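Ticket 676: Wrist camera washes out near desk lamp
Product: Dradik hand-held gripper, ribbed/dotted pad set
Opened by: Rogério Guerra
Assigned to: Valdir Siqueira
Status: Open, waiting on reporter

Rogério, 8th February
Comparing the Dradik against the old Quezada on cluttered tabletops. The Dradik fingers are great. The Dradik camera meets one desk lamp and forgets everything it knew about exposure. Out of 245 clips, 45 got flagged by the Zandside checker as "overexposed region, upper left." I did not need software for that. Firmware is current. Lens wiped, twice, the second time out of spite.

Two stills attached, lamp on in both.

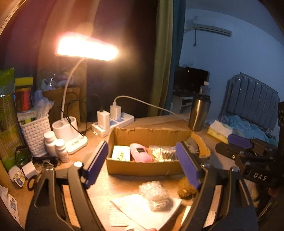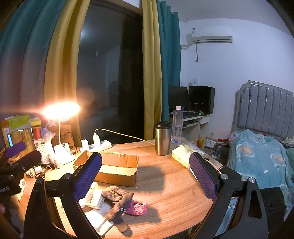

Attachments 1 and 2: open cardboard box between the pads, lamp on the left, steel tumbler on the far side of the box.

Valdir
Thanks. The lamp head is clipped in the first one, agreed, but I can still read pad texture and the screws on both fingers, so tracking should survive. Are the 45 clips failing on pose or just on the checker's feelings?

Rogério
Just the feelings. Pose is fine in all but 10.

Valdir
Then it's two problems. For the checker, raise the highlight limit in the Zandside profile. For the 10, lock exposure before you start and don't let it hunt when you swing toward the lamp. Auto mode on this camera is an optimist.

Rogério
Locked it. Lamp still white, dark curtains now darker. Rerunning the 10 tonight, then the same set on the Quezada.

Valdir
Send me both logs. Leaving this open.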